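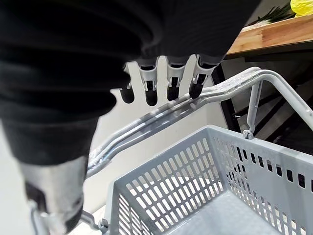

Can a Machine Do the Shopping Yet?
Final report, robotics project course, Parnville
Gülizar Tokgöz and Fabrice Gautier

1. What we wanted to find out

We both came into this course thinking that the hard part of a store robot would be finding its way around. Then we watched a hand try to pick up a shopping basket, and we changed our topic the same afternoon.

Our question became a small one: how close is a robot hand to doing the boring parts of a grocery trip? We picked three chores. Lift an empty basket by its handle, put vegetables in it, and carry it to the next table without dropping anything.

2. Why a basket is a great test

A basket handle is made for people. It swings on its hinges, it has two halves that don't always stay together, and it never sits at quite the same angle twice. A person hooks four fingers under it while looking somewhere else. The hand has to get its fingers over the bar, bring the thumb in from the other side, and close without pushing the whole basket away. Watching this go right is really exciting!

3. What we did

A person drove the hand for the first 6 sessions, and the recordings went into Premia, the training program our course uses. Altogether we had 2,391 short clips after throwing out the ones with bad timing. Gülizar did the sorting and Fabrice wrote the part that decides when a grip counts as closed. We then ran 90 trials where the program was on its own, split evenly over the three chores.

4. Results

Lifting the basket was the best of the three by a wide margin. Most failures came when one half of the handle had fallen over to the far side - the fingers closed on a single bar and the basket tipped. Once we added clips with the handle in odd positions, this got much better, though it never went away.

Vegetables were harder. Green onions were our favorite and our worst. They bend, they slide apart, and a bundle picked up near one end droops and catches on the rim. Round, firm things were fine.

Carrying was slow but steady with an empty basket. With a load in it, the basket swung, and the hand squeezed harder than it needed to. We would like to try a softer grip here.

5. So, can it?

Partly. We would trust it to move empty baskets back to a stack, with a person nearby. We would not send it for salad. A full run of all three chores took about 2 minutes on a good try, and a kid could beat that easily. Still, in July the same hand could not find the handle at all, so we are pretty hopeful.

6. Next steps

Mixed loads, wet produce, and baskets with a different handle shape. Fabrice also wants to try plastic bags, and Gülizar thinks that is a whole other project.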